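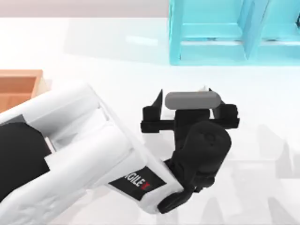
White arm with a black gripper, holding a gray cylinder.

Hureck wader boots, one season of use
Review by Mali Samuel

I bought the Hureck boots in September, before the duck season opened at the Plillberg marsh. My old pair had a split at the ankle, and I did not want to glue it for a third time. In the shop I also tried the Farina boots, but they were too narrow for my foot with a thick sock.

The first thing to say is about size. I wear a 10 in normal shoes and I took an 11. With one wool sock this is correct. With two socks the toes become cold, so please do not do this.

The sole is stiff and has deep blocks. On mud it holds very well. On wet stones I was less happy, and I fell once at the boat ramp, only on my knee. My hunting partner Angharad Gape has the felt sole version and she walks there without any problem, but she complains that felt brings half of the marsh into her truck.

From the parking place to my blind it is 900 yards, most of it in water up to the calf. I do this walk with a bag of decoys on the back, and the heel did not rub after the second week. The first week it did rub. I put tape on it.

Laces: not good. They are round and they open by themselves when they are wet. I changed them for flat ones from Mundex and now they stay closed all morning.

Drying takes a long time. If I come home on Thursday at noon, the boots are still damp inside the next morning, also with newspaper in them. There are drain holes near the arch, but they are small and fill with sand. I clean them with a nail.

The stitching is still complete after the season. On the left boot the rubber edge at the toe has started to lift a little, and I will write to the seller about it.

I would buy them again for marsh and soft ground. For a river with stones I would look at the felt version first, if felt is allowed in your state.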